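Trestalero Fitted Sheet – Mint Green

Single, small double, double, king. Sold singly. Matching flat sheet and pillowcases listed separately.

Back in stock in all sizes except small double, which is due in December. If you were on the waiting list you should have had an email by now, if not check your junk and then ring the Dulstead shop.

Same sheet we've sold for years, new mill. Slightly softer off the shelf than the old batch, slightly paler too. If you are topping up an old set from before the change, order one and hold it up against yours before you buy the lot. Mint is the colour that shifted most. White and oatmeal hardly moved.

Cloth: plain weave, brushed one side. The brushed side goes up. You can feel which is which, there's no label to tell you (there is a size label, bottom left corner, sewn in the seam).

Elastic all the way round, not just at the corners. Stays put on a normal mattress. On a very slippy mattress protecter it will creep a bit at the foot end, tuck it under further and it's fine.

Depth – takes a mattress up to 21 cm. We get asked about toppers every week. Mattress plus topper has to come in under that, squashed down a little is OK, but don't force it or the corner stitching goes. For anything thicker look at the Drokberg deep sheet, which has a bigger skirt and comes in white and grey only.

Mint doesn't photograph well under shop lights, it goes either grey or toothpaste. The one below is closer to what you'll get, on what looks like a bed in an ordinary room, with its loose folds and creases.

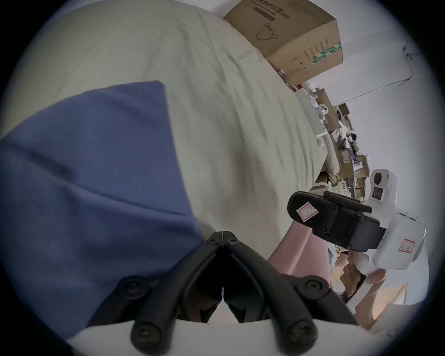
Mint sheet with a blue cloth alongside, for colour. Box and bedding accessories not included.

Creases. Yes it creases, it's cotton. Comes folded tight in the packet so first time on the bed you will see fold lines. Wash before use, pull it about while damp, hang it up straight away. Most of the lines drop out on their own. Iron if you like ironing.

Goes well with the mid blues we do, and with white. Less well with cream, which makes it look a bit hospital. We've tried it with the Swai blanket in rust and liked that more than we expected. The Swai throw in navy is too heavy against it, unless the room gets a lot of light.

Sizes and what to order

Single – standard UK single. Also fits most guest beds and the bottom half of a bunk. Not the top bunk if the mattress is a thin one, you'll have too much spare cloth underneath.

Small double – the 4 foot. Please measure, a lot of people have one of these and think it's a double. The double will go on it but you'll be tucking in handfuls.

Double – the usual.

King – the usual. We don't do super king in this cloth and have no plans to, sorry. Drokberg does.

Washing

40 normal wash is not needed, 30 is plenty. Keep it away from anything dark for the first few washes, mint picks up dye very quickly, navy socks are the usual culprit. No bleach and no whitening powders, you'll get pale patches and we can't take it back for that.

Tumble dry low. Take it out a touch before it's done. High heat kills the elastic long before the cloth wears out.

Bobbling: a little on the brushed side in the first month, then it stops. If it carries on past 4 or so washes tell us, that shouldn't happen.

Delivery and returns

Orders over £80 go free, everything else is standard postage. Collect from Dulstead any day we're open, bring the order number. Sheets in stock leave within 7 days, usually a lot less but the packing room is behind at the moment.

Unopened packets can come back for a refund. Opened but unwashed we will exchange for another size. Washed, no, unless it's faulty. Please don't send them back loose in a carrier bag, we had two of those last month and had no idea whose they were. Put the slip in.

Any sheet with a seam gone in the first year – send us a photo of the seam and the size label and we'll replace it. No need to post the sheet unless we ask.

Guest houses and lets: there is a trade price on packs, mixed sizes fine, one colour per pack. Ask at the counter or use the trade form. Mint is popular with lets for some reason, so big orders need a bit of notice.

Filed under: Bedroom > Bed Linen > Fitted Sheets > Greens

Comments (5)

maddiebee
Bought two singles for the kids room. Lovely and soft. Colour is paler than I thought but I like it. Do wash first, the fold lines were fierce.

R. in the flat above
Is the elastic replaceable? Had the old version and the elastic went before anything else did.

Trestalero shop
Not by us I'm afraid. A decent alterations place will do it, it's just a channel with elastic run through. Dry on low and you should get much longer out of it.

tansy_lane
Mine was a good bit lighter than the pillowcases I had from before so the note about topping up is right. Kept it for the spare bed. Wish I'd read the page first!

Oldcopper
Fits my mattress with a thin topper, just. Bit of a wrestle on the last corner.

You may also like

Trestalero Flat Sheet – Mint Green
Trestalero Pillowcase Pair – Mint, White, Oatmeal
Drokberg Deep Fitted Sheet – White, Grey
Swai Blanket – Rust
Swai Throw – Navy
Mattress Protector, Quilted (seconds)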